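Skollach > Minutes > Storage room working group

Reading time: 2 min

Minutes, 20 Jun 2019
Present: Obadia Sang (chair), Tyyne Karppinen, Hưng Hà, Tươi Lý. Apologies: Định Kim.

1. Shelving
Obadia reported that the storage room is now organised. Tyyne asked organised by whom, and into what. Clear boxes were bought so that contents could be seen without labels, and she doubts this has saved anyone a trip. One still holds a mix of small objects. The Rurent invoice came to $412, against the $215 approved in February. The chair called this "broadly in line". Tyyne asked that her disagreement be minuted.

2. Floor and bin
The small white flip-lid bin stays for now. It was put to the meeting that a bin that size will not keep up with a room this full, and that the wire basket on the floor will become the second bin by default.
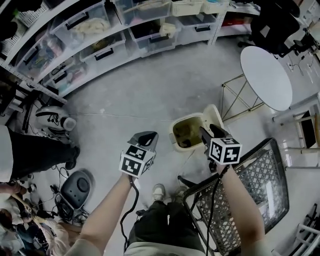
Hưng Hà said he would believe in the new system when he could find the extension cords without phoning Định. He asked for labels regardless of what the boxes are made of. Tươi agreed, but would not volunteer her label maker again.

3. Woven baskets
No one could say what the baskets on top of the shelving are for. Left on the agenda.

Actions: Tươi to price labels, limit $89. Obadia to explain the invoice in writing.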